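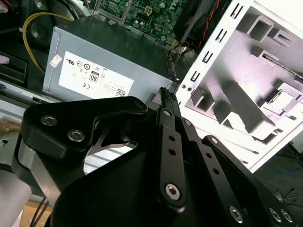
Paju is a set of notes and pictures on desktop computer parts: what they are called, how they are sorted, and what is printed on them. It covers power supplies, cables and connectors, fans, drives, memory and cases. Most of the work went into the printed labels, as a label is usually the quickest way to tell one gray box from another. On a power supply the certification label is a good place to start. The one on this unit is white with small black marks, among them an "80" efficiency logo, UL and CE marks and a QR code. Each of these goes in its own column of the parts table, so you can search for one without the others.

What is in the set

The current release has 1,278 pictures and 263 part records. A record is one physical part. Many parts have more than one picture and a few have none yet. Records are grouped into 12 part types, listed in types.txt.

Files

parts.csv - one row per part
pictures.csv - one row per picture, with the part number it belongs to
types.txt - the part types and a short definition of each
labels/ - typed copies of label text, one text file per part
pictures/ - the pictures, in folders by part type
CHANGES.txt - what changed between releases

Columns in parts.csv

part_id: a number that is never reused, even if a record is removed
type: one of the names in types.txt
maker: as printed on the part, or blank
model: as printed, including odd spacing
marks: certification and efficiency marks, separated by semicolons
code: "qr", "bar", "both" or "none"
condition: "complete", "damaged" or "stripped"
notes: free text

How marks are entered

Enter a mark only if it can be read on the part. Do not fill in a mark from a web listing for the same model. Labels change between production runs, and we found several cases where two units with the same model name carried different marks.

The efficiency logo is entered as "80" when the number is readable and the grade is not. If the grade can be read, add it after a space. We did not do this in the first release, so older rows may say "80" where a grade could be given. Evanthia Raptis is going back through these.

A QR code is recorded as present or absent. We do not store what it leads to.

Typed label text

Label text was typed by hand by Rostyslav Sydorenko and Driss Hajji, then checked by a second person. Line breaks follow the label. Characters that could not be read are typed as a question mark. Serial numbers are left out of the text files.

Known problems

Cables are thin on the ground compared with power supplies.
In 11 records the maker is a guess from the style of the model number. These have "maker?" in the notes.
The line between "damaged" and "stripped" was drawn differently in the Vuncombe and Zeltesberg batches. Treat the two as one value if it matters to you.
Some folder names still use the old type "misc board", now split in two.

Corrections

Send the part_id, the column and what it should say. Darius Ķēniņš handles the parts table and Tiburcio Montes handles the picture folders. Fixes go in on Tuesday and are listed in CHANGES.txt under the part_id.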